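Simulated demos for arm training, worth it?

tosser_bits
25/01/2026
We have 1490 sim episodes from the Moradi setup and 50 teleoperated ones on the real arm. My lead wants to stop doing real ones. I don't buy it. The policy looks great in sim and I trust that about as far as I can throw the arm.

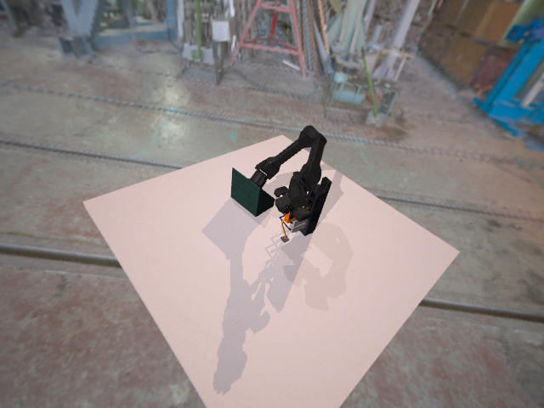 What bugs me is how little varies between episodes. Swap the backdrop, move the light, call it diversity. Contact is still whatever the solver says it is.

kelpline
Disagree. We pretrained on sim at Emico and needed far fewer real demos after.

tosser_bits
Fewer than what? Did you run a real-only baseline?

kelpline
No — no time on the arm.

oldgantry
So you don't know, then. We tried 2 policies, sim-only and mixed. Sim-only failed 11 grasps in a row. I'd keep the real demos and throw out any sim episode that clips through the object.

kelpline
Your friction values were probably off.

oldgantry
Probably. Whose aren't?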